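April 2021

Day three of no hot water and I've stopped pretending it's an adventure. I boiled the kettle four times this morning to get a bath that came up to my ankles, sat in it with my knees round my ears, and then couldn't get the plug out. So that was breakfast.

The hot water place rang at twenty to nine to say the part is coming from Gosby now, having apparently gone to Vallejo first for reasons the bloke couldn't explain, and would I be home between eight and four? Which day, I asked. He said he'd have to get back to me. He did not get back to me.

Anyway, the good news is the seeds came! I'd completely given up on them. I ordered from Hulari back in the summer when I was feeling rich and organised, and they've turned up in one of those padded envelopes with the corner chewed off. Broad beans, two lots of sweet peas and the purple carrots that I swore I'd never bother with again after last year's effort (691 seeds in the packet, it says on the front, and I got enough for one roast). But I've turned over the bed by the side fence and dug in the last of the sheep poo, so they've got a fair chance this time. The sweet peas should have been in weeks ago if you go by my gran, who did hers on St Patrick's Day and wouldn't hear otherwise. I'm going to soak them overnight and hope the sweet peas don't own a calendar.

It was too windy to plant after lunch, so I got stuck into the spare room instead, which I've been putting off since Christmas. Stripped it, vacuumed under everything, found a library book (don't ask how overdue), and washed the curtains in cold because see above. They dried in an hour in that wind, I'll give it that much. The floral bedspread is back on and I'm so pleased with it. I nearly gave it to the op shop when I moved and I'd have been kicking myself now.
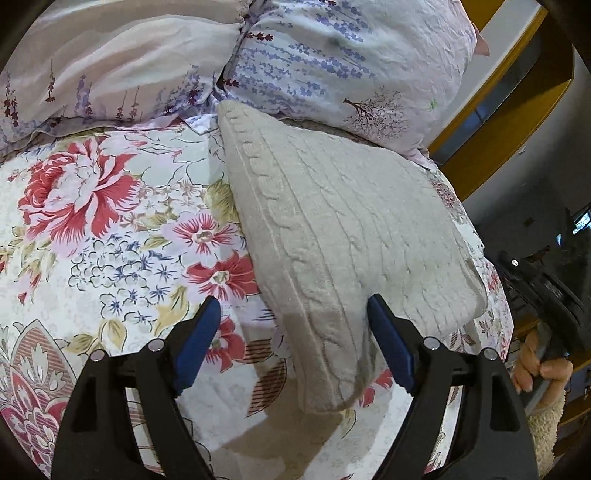
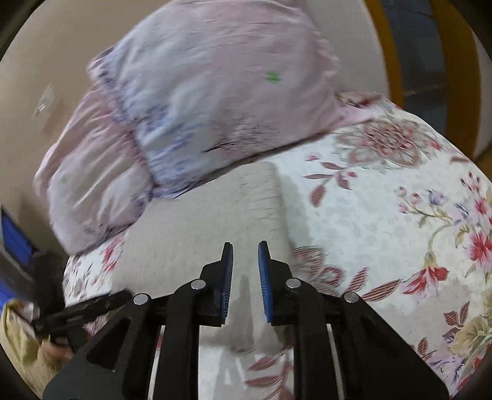 Then of course I sat down for five minutes with a cup of tea and it was suddenly half past four and the beans on the stove had caught. Not a disaster, I scraped the top layer into another pot and put in a whole tin of tomatoes and some paprika, and it tasted smoky on purpose. Had it on toast. The bottom pot is out on the back step with bicarb in it and it can stay there until there's hot water again, I'm not going at that with a kettle.

Oh, and I've decided about Flesska. I'm going to go. I've been umming and ahhing for weeks, and then I was pegging out the curtains and just thought, it's a long weekend walk with a hut at the end of it, what exactly am I worried about? July will be freezing but everyone says it's better then, no flies and no crowds, and you get the fire to yourselves. The track is 20 km over 2 days, and I can do ten in a day if I start now and stop kidding myself that walking to the bakery counts. I need new boots. I probably need new knees as well. The old boots split right across the toe last winter and I've been wearing them in the garden with a bread bag inside, very glamorous.

Must remember: ring the water people first thing, before they can ring me and be vague. Bin night tomorrow, the yellow one. Put the beans in along the back where they won't shade the carrots. Return that book and act natural.

Wind's still going. There's something banging down by the shed and I know it's the gate, and I know I should go out and tie it, but I've got my ugg boots on and the second bath kettle is nearly boiled.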